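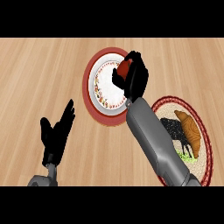

Hand comparison: first results from the simulator

The manipulation group has now finished the first part of the comparison between the two-jaw gripper and the multi-fingered hand. All trials were made in simulation, with the same two-arm setup and the same kitchen table task: take a piece of food, carry it over a plate and put it down without rolling it off.

We ran 289 trials for each type of hand. The objects were changed between trials, and also the position of the plates. The Horkov controller was used in both cases with the same speed limits, so the difference should come mainly from the hand.

For round fruit the multi-fingered hand was clearly better. When the thumb closes on one side and the other fingers on the top and the far side, the fruit stays in its place also during a quick turn of the wrist. The two-jaw gripper often held it well in the beginning, but lost it when the forearm changed direction. For the croissant the result was opposite. The fingers pressed too deep into the model and the grasp planner stopped with an error, while the simple gripper took it by the middle with no difficulty. Lerato Magagula has looked into the contact settings and believes that the surface of the pastry is too soft in the Moketti object set. She will send a corrected version to everybody who uses it.

One more thing we noticed: the hand needs much more space. If the plates stand close together, the forearm passes low over the nearer one and the planner counts this as a risk of collision, even when there is enough height. We have now raised the path by 30 millimetres and most of these warnings have disappeared.

In the second part we will use both arms at the same time. Until now the left arm only waited with an open hand, which is a pity for such an expensive model. The tests on the real arms at Seixas are planned for September, if the new wrist adapters arrive before then.

The log files are in the Rimasska folder, under run 3393. Please do not rename them, the plotting script looks for the old names. Colleagues who would like to suggest other objects for the second part can write to Lerato. Flat and very thin things are especially welcome, as we have none of them at the moment.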